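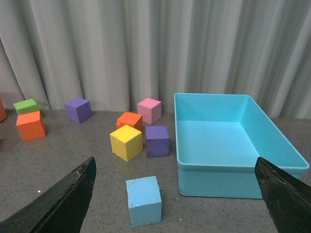

Volume, surface area and scale
Handout 4, Foundation Mathematics for Adult Learners
Ciltham evening classes, May 2025
Tutor: Tormod Haugland

Bring this handout to the next two sessions. The answers to the practice questions are at the end, so try them before you look.

1. What volume measures

Volume is the amount of space a solid takes up. We measure it in cubic units. A cubic centimetre (cm³) is the space inside a cube with edges 1 cm long. A cubic metre (m³) is the space inside a cube with edges 1 m long.

For any box shape (the proper name is a cuboid):

volume = length × width × height

All three measurements must be in the same unit before you multiply. This is where most marks were lost in the March test. If the length is given in metres and the height in centimetres, change one of them first.

Worked example. A box is 20 cm long, 5 cm wide and 2 cm high.
Volume = 20 × 5 × 2 = 200 cm³

2. Cubes

A cube is a cuboid with all its edges the same length, so you only need one measurement.

volume of a cube = edge × edge × edge

A cube with edges of 3 cm has a volume of 27 cm³. A cube with edges of 4 cm has a volume of 64 cm³. The edge has gone up by 1 cm and the volume has more than doubled. We will come back to this in section 4.

3. Surface area

Surface area is the total area of all the faces. It is measured in square units. A cube has six faces, all the same, so:

surface area of a cube = 6 × edge × edge

For a cuboid, the faces come in matching pairs: top and bottom, front and back, left and right. Work out one of each pair, add the three areas and double the total.

Worked example, using the same box as before.
Top: 20 × 5 = 100
Front: 20 × 2 = 40
Side: 5 × 2 = 10
Total: 150, doubled = 300 cm²

Write the units on every line if you find it helps. Some of you leave them to the last line and then put cm³ for an area.

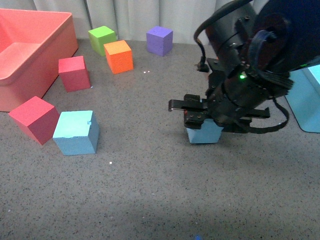
4. What happens when you scale up

Suppose every edge of a solid is made 2 times as long. Each face then has 4 times the area, and the solid has 8 times the volume. In general, if the scale factor is k:

lengths are multiplied by k
areas are multiplied by k × k
volumes are multiplied by k × k × k

The rule works for any solid, including ones with curved sides. It also works going down. If you halve every length, the area is a quarter of what it was and the volume is an eighth.

Worked example. A model water tank holds 5 litres. The real tank is 10 times as long, 10 times as wide and 10 times as high. The real tank holds 5 × 1000 = 5000 litres.

5. Changing units

There are 100 cm in 1 m, but there are not 100 cm³ in 1 m³. A cube with edges of 1 m measures 100 cm by 100 cm by 100 cm, so:

1 m³ = 1 000 000 cm³
1 litre = 1000 cm³
1 m³ = 1000 litres

6. Practice questions

a) Find the volume of a cube with edges of 6 cm.
b) Find the surface area of the same cube.
c) A skip is 3 m long, 1.5 m wide and 1.2 m high. Find its volume in m³.
d) A cuboid has a volume of 2626 cm³. It is 26 cm long and 10.1 cm wide. How high is it?
e) A candle is made in two sizes, the same shape. The large one is three times as tall as the small one. The small one uses 40 g of wax. How much does the large one use?

Answers: a) 216 cm³ b) 216 cm² c) 5.4 m³ d) 10 cm e) 1080 g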